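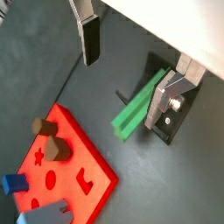
The Shape Board Returns to the Playroom

Few classroom materials have lasted as well as the shape-sorting board. The Urnesden Center for Early Learning, which lends play materials to families and schools, now holds 500 boards in its collection and gives them a room of their own through December.

The principle is simple. Each peg has a profile, and each profile has its opening. A child who turns a peg in the hand is learning to compare an outline with a space.
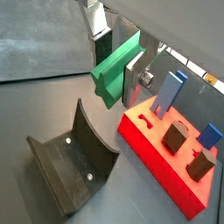
A green profile piece with a pointed, star-like end, and the red board with its upright pegs.

"Color attracts the child first, but it gives no help with the fit," said Margit Borbély, who directs the lending program. Staff advise starting with 5 pegs and adding the others over several visits.

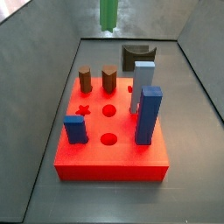
Height matters as well. A tall peg is easy to grasp and easy to knock over, while a short one asks for a more careful grip. Raimo Rantala, who repairs the collection, prefers a thick base that stays in place on a bare floor.
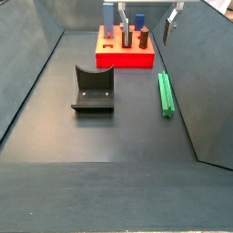

Families may borrow a board for two weeks. Pegs should be wiped with a damp cloth and counted before return, and missing pieces reported at the lending desk.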